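Chapter 4
Pots, Pans and the Things That Go In Them

Before you start: read this chapter with a saucepan near at hand, if you possibly can, and a bowl or two as well. Any saucepan will do, and so will any bowls.

In the last chapter we fitted out an empty kitchen, and a good many of you will have come away with a rather long shopping list. In this one we shall look at the smaller matter of what happens on the worktop itself, once the cupboards are open and supper has to be got ready. 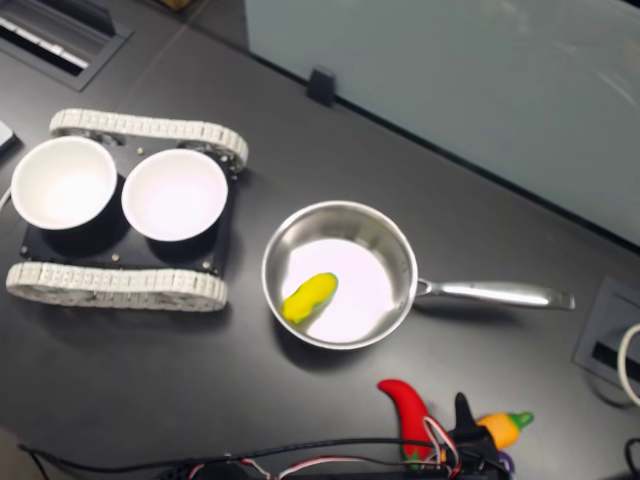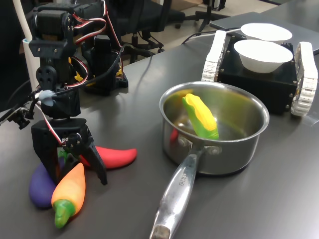

Figures 4.1 and 4.2. A saucepan, two bowls and some toy vegetables.

Every cook, whether feeding one person or a whole boarding house, has to deal with three kinds of thing on a worktop: the food that is waiting, the pan it is going into, and the dish it will be served from. We shall call these the waiting place, the working place and the serving place, and you will meet the three names again and again between now and the end of the book, so it is well worth getting comfortable with them now. The saucepan is nearly always the working place, and it likes to be in the middle, where either hand can get to it. In Figure 4.2 it sits in the centre of the table with the corn already inside, while the chilli, the aubergine and the carrot are still in the waiting place, and the two bowls are empty, as serving bowls ought to be at this stage of things. Play food is a great help when you are learning this, by the way. You can move a carrot from one place to another as often as you please, and it will never go limp or need washing, and there is no supper to be spoilt if you get in a muddle!

The three places do not have to be large. When the teaching kitchen at Plesholm was first laid out, each pupil was given a good wide stretch of worktop, and before the end of October most of it had disappeared under bags, pencil cases and yesterday's tea towels (I was as guilty as any of them, and I was supposed to be in charge). A small clear space that is kept for one purpose will serve you far better than a big one that is used for everything. If your own kitchen is tiny, a tray makes a perfectly good waiting place, and you can lift the whole thing out of the way when you have finished with it.

4.1 The handle

A good deal of the trouble in kitchens comes from handles. A saucepan with a long metal handle takes up far more room than its round part would lead you to think, and it is very easy to plan your worktop around the pan and forget the handle altogether. Look again at Figure 4.1, where the handle reaches out to the right, and then at Figure 4.2, where it runs down towards the bottom of the picture. Ask yourself, in each case, where you would have to stand to pick the pan up comfortably, and which hand you would use. On a hob the rule is stricter, and we shall come to it properly in Chapter 6: the handle is turned inwards, away from the edge and away from any other ring that is lit.

Remember too that a metal handle may grow hot along its whole length. Keep a dry cloth folded in the same spot every time you cook, so that your hand goes to it without your having to think. A damp cloth is no good at all for this, as the heat comes straight through it.

4.2 Bowls

Bowls are friendly things and they forgive a great deal, but they do need to stand on something level. Set them down before the food is ready, side by side if there is room, and leave a little space about them for the ladle to travel. A bowl with its rim hanging over the edge of whatever it is standing on will stay put quite happily while it is empty, and may well tip once there is soup in it. Slide it back first and fill it afterwards.

For the exercises in this chapter you will want two bowls of the same size. If they differ, you will find yourself giving the larger helping to the larger bowl without meaning to, and the section on fair portions will not come out as it should.

4.3 What you will need

One saucepan with a long handle
Two bowls
A handful of vegetables, real or toy
A dry cloth
The Murthy worksheet from page 34, or a plain sheet of paper ruled into three columns

Allow 17 minutes for the first exercise and do not hurry it. Those of you following the Zeluner course in the evenings may like to leave the second exercise until Wednesday, when the portions table is handed out.

Exercise 4.1

Clear your table completely. Put the saucepan in the middle, the vegetables on one side and the bowls on the other. Now, without lifting your feet, move each vegetable into the pan and then out again into a bowl, noticing whenever your arm has to cross over the handle. Write down each crossing in the first column of your worksheet. Turn the handle a little, put everything back where it began, and go through it all once more, using the second column.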